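Search the help pages
Go

Grondum Sleep Headband – Set-Up Guide
Section 2: Fitting and first recording

1. Charge the headband until the light on the left side stays green. A full charge takes about 39 minutes.
2. Wipe your forehead with a damp cloth and let it dry. Do not use lotion before recording.
3. Place the two front sensors just above the eyebrows. Tighten the rear strap until the band stays put when you turn your head.
4. Open the Rondine app and choose Add Device. Enter pairing code 3202.

Note: If the app shows "Poor contact," moisten the sensors with a little water and repeat step 3.

5. Sit still with your eyes closed until you hear the tone. The app saves this as your baseline. 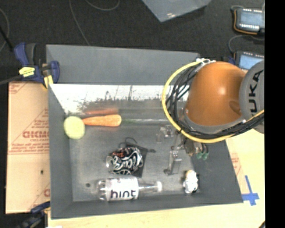
6. Tap Start Night before you lie down. The screen dims – this is normal.

Caution: Do not wear the headband while it is charging. Stop using it if your skin becomes sore. It does not diagnose insomnia or any other condition.

For error 3691, see Section 5.

Contact Plilik Support | © Plilik | Back to top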